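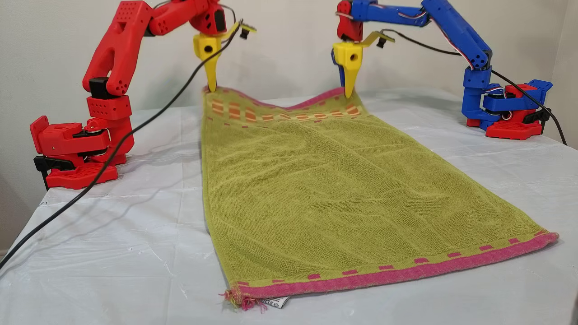
Section 3: What went wrong

Our Stodstead pair was meant to fold a towel 100 times without help. It managed 12. On the next attempt the left arm's wrist servo dropped off the bus, kept its last command and went on pulling, while the right arm carried on folding as if all was well.

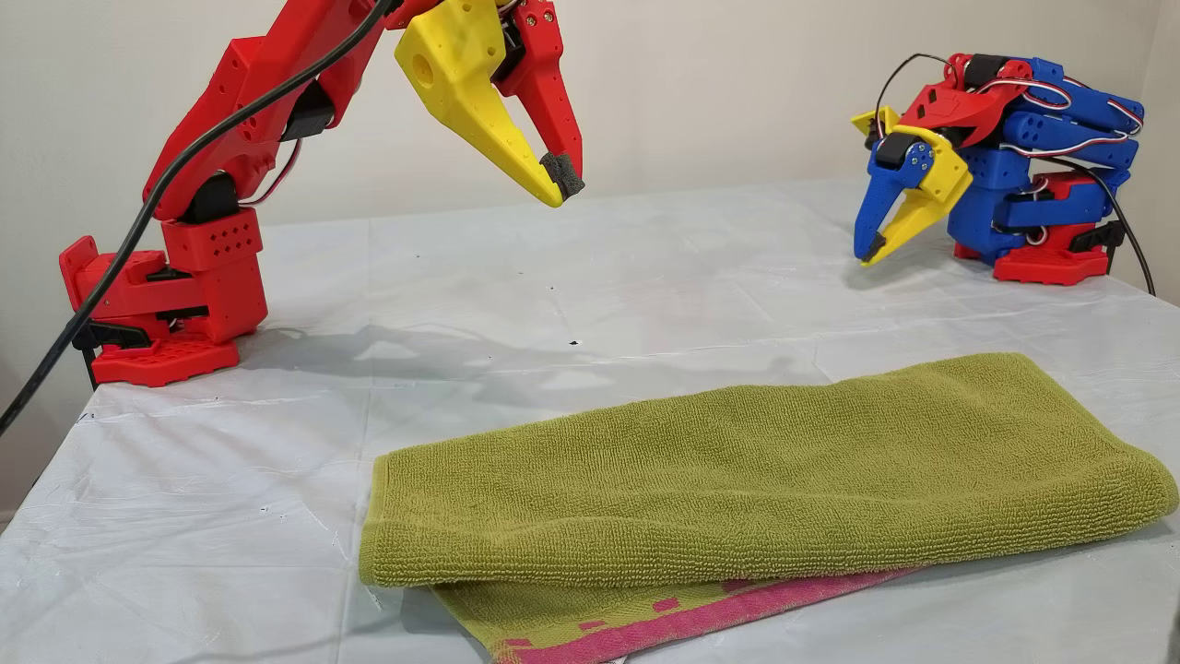 The log from Trilis shows 1344 missed packets before our watchdog cut in — we had set its timeout in seconds, thinking it was milliseconds. We fixed the units, lowered the torque limit and added a stop button we can both reach.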